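In praise of the unfolded cloth

I own 41 cleaning cloths. I know this because I tipped the lot onto the table in September and counted them, meaning to sort my life out, and then spent the rest of the afternoon reading about how other people fold theirs. There is a lot of this stuff out there. People fold them in thirds, they roll them like little sausages, they stand them on end in a drawer so you can see every colour at a glance, and then they take a lovely photo and I suppose they never clean anything again, for fear of spoiling it.

I would like to argue for the bin. The open, rectangular, thoroughly boring plastic bin, into which you drop a cloth and walk away.

My reasoning goes like this. A cleaning cloth is going to be screwed up in your fist within seconds of you picking it up. Creases don't matter to it. It will never be laid out for guests (well, not at my house). A shirt, fine, fold the shirt. A tablecloth, yes, all right. But a cloth that lives its whole life mopping up tea has no use for a crisp edge, and I resent every minute I ever gave to making one.

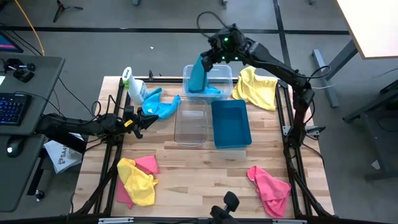
Colour is the part I do care about, and it's where I part company with the other sort of lazy person, the sort who buys a big bag of white ones and hopes for the best. When I worked at the Ilemau, a café on the canal side in Zaltbridge that has since become a phone shop, we had pink for the loos, blue for the tables, yellow for the kitchen and a greeny teal for glass. You learnt it on your first morning and you never forgot it. I still can't wipe a worktop with a pink cloth. I could have it fresh from a boil wash and my hand simply won't do it!

So colours, yes, and folding, no. You would think those two would sit happily together, and mostly they do, but you have to settle one question first and it has caused more sulking in my house than money ever has. Do you have a bin for each colour, or do you have one bin for everything?

I was a bin-for-each-colour person for years. It looks marvellous for a day. Then the yellow bin fills up and the pink one stands empty with everything pink still in the wash, and somebody (me) puts a yellow in the pink bin just for now. After that it's all over, and you've got four mixed bins taking up the room of one.

These days I'm for mixing them. A yellow cloth and a teal one can share a bin perfectly well, as you can tell which is which from across the room. That's what the colours are for.

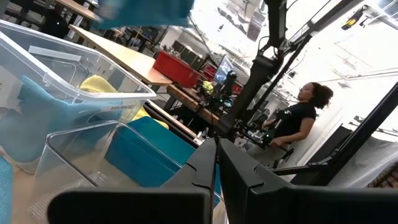
Photo: Andberg

Now, clear bins or coloured ones. I know how dull this is and I'm going to carry on anyway. Clear ones win for anything you keep on a shelf above your head, as you can look up through the side and see whether it's worth fetching the steps. On a table I don't think it matters, and a nice blue tub is a cheerful thing to have about the place. What I can't be doing with is lids. A lid turns a one-handed job into a two-handed one, and the other hand has always got a bottle in it. I took the lids off all of mine and put them in the loft, where they're welcome to stay.

The bottle is the other thing people get wrong, if you'll let me get wound up about it. They keep the spray under the sink and the cloths in the airing cupboard, and then wonder why the table's sticky. Keep them together! I had mine on separate floors for 5 years. Every spill was a small expedition, and I used to stand there weighing up whether my sleeve would do.

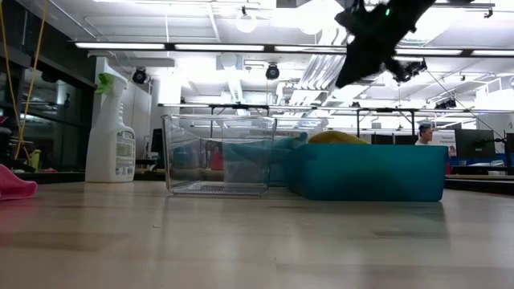 I will admit to one weakness in all this, which is that a cloth slung at a bin does tend to end up hanging over the side, half in and half out. It bothers my sister-in-law a great deal. She'll stop talking to tuck it in. I see her point, it does look a bit like the bin is sticking its tongue out, but I've tried caring about it and the feeling passes.

What I won't accept is that a heap is the same as a mess. A mess is when you can't find the thing. I can put my hand on a blue cloth in the dark, very nearly, and all I had to do was stop folding and buy 2 more bins. My 41 cloths are down to a few less than that now, after I let go of the ones with holes. The pink ones I've kept, every last one. They're still only allowed upstairs.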